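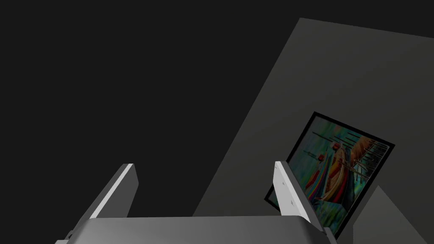 Fingers open and empty, framed picture on the wall behind.

Simulator tips for the Tuesday robot club

People keep telling me the simulator saves a club time. I have my doubts, but if your kids are using one, try these.

Open the gripper all the way before you write any code. Look between the two fingers. If you see background, good.

Leave wall art alone. Our team at Carance spent 2 meetings picking pictures and had no working grasp to show for it.

Change one setting, run it 5 times, write down what you got. A single good run means very little.

Don't trust simulated friction. Dariusz Chmielewska swears by the default values — I don't, and my students' blocks slid out of the real fingers all March.

Save under a new name each time.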